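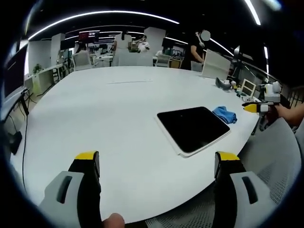 How we teach a robot to tidy a table

Last updated: July

Our robot club is in Climthorpe and it is called Jidura. We are 13 members, and the youngest is nine years old. This year our project is to teach a robot to clear a table. Many children who come to our open afternoon ask the same questions, so I have written the answers on this page.

Why is tidying difficult?

For you it is easy. You see a cloth, you pick it up, you put it in the box. You do not think about your fingers at all. But try to explain it to somebody who has never had fingers! How wide must you open your hand? How hard must you squeeze? A cloth is soft and has a different shape every time you drop it. A tablet is flat and lies close to the table, so it is difficult to get anything under it.

In the old way, a person writes a rule for every small movement. This works well in a factory, where each part always comes to the same place. On a real table it does not work so well, because every table is untidy in its own way.

Learning by copying

Small children learn many things by watching bigger people. We can let a robot learn like this too. First we do the job ourselves, many times, and we record how we do it. Then a computer program studies all the recordings and looks for what they have in common. Afterwards the robot tries to do the same.

But there is one problem. Your hand has five fingers and the robot's hand has only two. If you show the job with your own hand, the robot cannot copy it exactly. So we do not use our own fingers. We hold a tool which has the same kind of fingers as the robot.

The tool is called a hand-held gripper. Ours have two black fingers with yellow tips, and the part behind the fingers is a light colour. A small camera looks at the same place where the fingers go. So the recording shows the table in the way the robot will see it, from very near and quite low. When you watch it for the first time, it feels a little like being a crab.

One try, from start to end

One recording of one job is called a "demonstration". In our club we do it in this way:

1. Put the things on the table. Do not make it too neat.
2. Hold the gripper still and say "start".
3. Move slowly to the first thing. Open the fingers before you arrive, not when you are already there.
4. Close the fingers, lift, and carry the thing to its place.
5. Open the fingers, move back and say "stop".

Often two people work at the same table, each with a gripper. Then you must talk to each other – "I take the cloth, you take the tablet" – or the grippers will bump.

How many times must we do it?

A lot of times! Our aim for this project is 2,000 demonstrations. In one afternoon a pair can make 50 if they do not chat too much. It sounds boring, and sometimes it is boring. We change jobs every 27 minutes so that no arm becomes too tired.

We also have to change the table between tries. If the cloth is always in the same corner, the robot will learn "go to the corner" and it will not learn "find the cloth". Last spring this happened to us. We moved the cloth to the other side, and the robot went to the old place and closed its fingers on nothing. It did this again and again, very politely.

What about mistakes?

If you drop something, do not hide it. Tell the person who writes the list. Some dropped things we delete, but some we keep, when the person picked the thing up again and finished the job. From these the robot can learn what to do after a mistake.

Try it at home

You need two wooden spoons, sticky tape, a sock and a bowl. Tape the spoons together at the ends of the handles, with a folded piece of card between them, so that they open and close like tongs. Now pick up the sock and put it in the bowl, using only the spoons. Then close one eye and try again. Is it harder? With one eye it is more difficult to know how far away a thing is, and a robot with one camera has the same trouble.

Words to remember

Gripper – the hand of a robot. It can have two fingers, three fingers or more.
Demonstration – one time of showing the job.
Data – all the recordings together, and what we wrote about them.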